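Escuelas que se inauguran dos veces

En mayo llegó a mi correo la tercera carta de Bustanance pidiendo dinero para la misma escuela. Cambian la foto del encabezado y el color del botón, pero la escuela sigue siendo la misma, con su tejado nuevo y su pozo en el patio. Yo ya había pagado ese tejado. O creía haberlo pagado, que en este mundillo viene a ser lo mismo.

Llevo 21 años colaborando con organizaciones pequeñas que mandan gente y material a lugares donde faltan las dos cosas. He empaquetado medicinas, he traducido folletos y he dormido en el suelo de una sacristía. No escribo desde fuera. Y cada año que pasa me creo menos el relato que nos contamos sobre la visita, esa primera visita en la que un grupo baja de la barca, lo reciben con cantos y vuelve a casa convencido de que ha entendido algo.

¿Qué se entiende en una semana? Se entiende que la gente es amable con el que llega, y eso ya lo sabíamos. Se ve el dispensario recién pintado. No se ve quién paga a la enfermera en noviembre, ni qué pasa cuando se acaba la gasolina del generador, ni por qué la mitad del pueblo sigue acudiendo a la partera de siempre.

El caso de Anelis me parece instructivo. Hace unos años reunió 3.000 euros para un taller de costura. Las máquinas llegaron, se hizo la fiesta y hubo boletín con fotos a doble página. Cuando pregunté por el taller, dos campañas más tarde, me contestaron con una frase sobre "procesos de apropiación comunitaria". Insistí. Las agujas de recambio no se vendían en toda la región y a nadie se le había ocurrido enviar más de una caja. El taller cerró por falta de agujas, y en el boletín siguiente había un huerto.
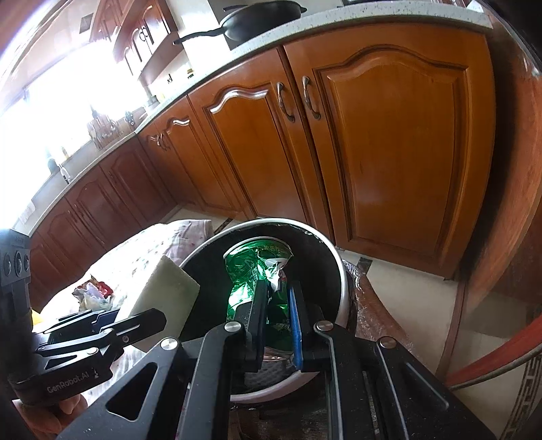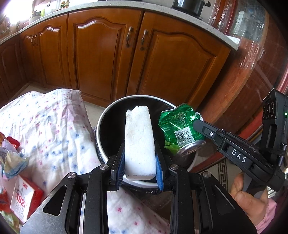
No acuso a nadie de quedarse con el dinero. Ojalá fuera tan sencillo, porque para eso hay auditorías. Lo que falla es más aburrido: financiamos con alegría aquello que puede llevar una placa y regateamos hasta el último céntimo en lo que se gasta, se rompe y hay que volver a comprar. Un donante quiere un pozo. Pídale usted que pague la junta de goma de la bomba durante los próximos 20 años y verá la cara que pone.

Me dirán que sin visitas no hay vínculo, y que sin vínculo no hay donantes. Lo he oído muchas veces, casi siempre en boca de quien va a hacer la visita. Puede que sea verdad en parte. Yo mismo empecé así, con una mochila demasiado grande y una idea muy alta de mi utilidad. Pero entonces llamemos a las cosas por su nombre y apuntemos el billete de avión en la partida de captación de fondos, en lugar de esconderlo en "acompañamiento a las comunidades" - una expresión que todavía espero que alguien me traduzca al idioma de los acompañados.

Wodlow, que es una asociación diminuta y bastante antipática, hace algo que me gusta. Publica cada año una hoja con lo que ha dejado de funcionar. Sin fotos. Una nevera de vacunas, un acuerdo con un transportista, un curso de contabilidad al que dejó de ir la gente en época de cosecha. Se lee en cinco minutos y enseña más que toda la memoria de Kyriakidis, con su papel satinado y sus gráficos de colores. También recauda bastante menos, claro, y sospecho que una cosa tiene que ver con la otra.

Tampoco quiero idealizarla. Su hoja llega tarde y a veces no se sabe si un proyecto se abandonó por prudencia o por cansancio. La sigo leyendo con la misma desconfianza que las demás, aunque de peor gana me costaría darme de baja.

A Bustanance le respondí pidiendo tres datos: el sueldo del maestro, quién lo paga y hasta cuándo. Me enviaron un calendario de pared muy bonito y un enlace para hacerme socio. He vuelto a escribir con las mismas preguntas, y de momento no he renovado la cuota.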